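Ziltiton Ready-Mixed Wallpaper Paste, 570 g Tub
Home > Decorating > Paste and Primer
Updated Mar 16, 2019

We've been hanging paper with Ziltiton in the Clistcombe showroom for so long that it feels a little odd to finally write it a proper page! It's a thick white paste that comes ready to use, so there's no powder, no bucket, and no waiting for lumps to give up. Open the lid, give it a good stir (all the way down, it settles) and start brushing.

One tub covers 50 square feet on a primed wall. Bare drywall drinks more than that, so prime it first or buy an extra tub.
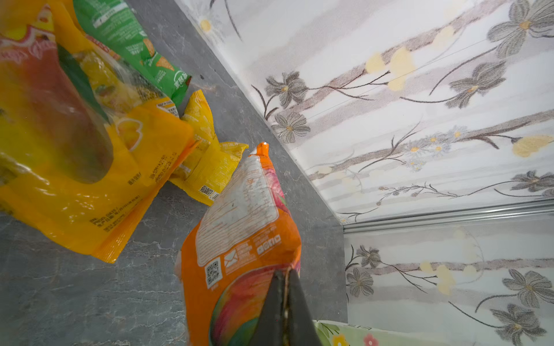
The thing we love most is the slide. You get plenty of time to nudge a strip over and get the pattern to meet its neighbor, and with a big floral print you'll want every minute of it. The paste grabs slowly, then holds. If you lay a strip crooked, peel it back from the bottom, brush a little more paste on the wall and go again.

What you get
570 g tub with resealable lid
Folded instruction sheet
Plastic spreader (fine for touch-ups, but please use a real brush for the wall)

Works with: non-woven, vinyl-coated and most standard printed papers. Not for grasscloth, silk or foil. For peel-and-stick you don't need paste at all, though a dab under a stubborn corner does no harm.

Getting the wall ready
Wash it, fill it, sand it, wipe it. Then roll on Ploderholm primer, 2 coats on new plaster, and let each one dry fully. We know, it's the boring bit - but paper shows every bump underneath, and pale backgrounds are the worst for it.

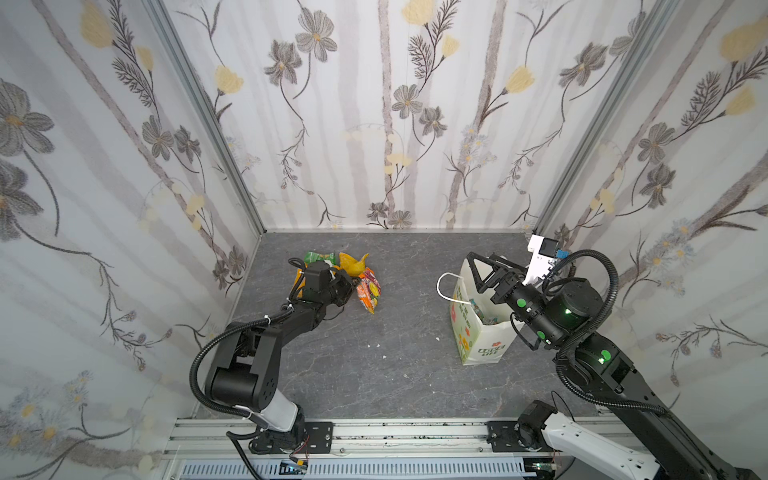

Large gray-and-white flowers over birch-style stripes, with a gray stone-patterned floor.

Hanging
Start from a plumb line and never from the corner of the room, because corners lie. Paste the wall for non-woven, paste the back for everything else, and smooth from the middle outward with an Ongart brush. Go easy on the seam roller. A light pass is plenty, and pressing hard squeezes out paste that leaves a shine. Wipe off any that does come out with a damp sponge right away and rinse the sponge often.
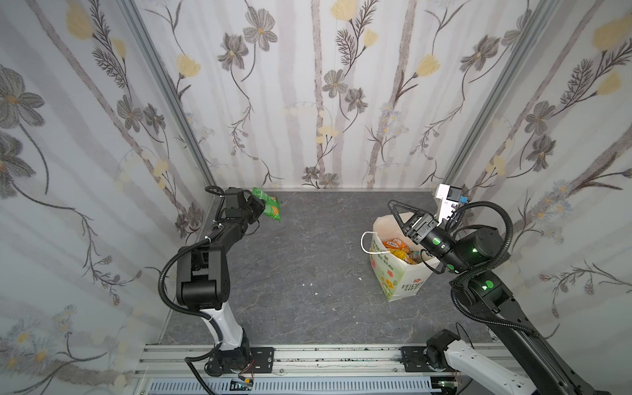 Corners are where a strong pattern gets tricky. Trim the strip so it wraps a little way onto the next wall, then overlap the new strip and cut through both with a fresh blade. If you'd like an easier life, put a trim piece over the join. Silver aluminum posts where the back wall meets the side walls look crisp against gray stripes and soft yellow tulip shapes, and they take the worry out of matching a flower across the angle.

Storage
Press the lid down all the way round and keep the tub indoors. Paste left in a cold garage in December goes grainy and won't brush out again. Opened tubs keep well for 2 months.

Cleanup
Warm water for brushes and trays. Scrape leftover paste into the trash, please, and keep it out of the sink.

Goes well with
Ploderholm Wall Primer
Ongart Smoothing Brush
Ongart Seam Roller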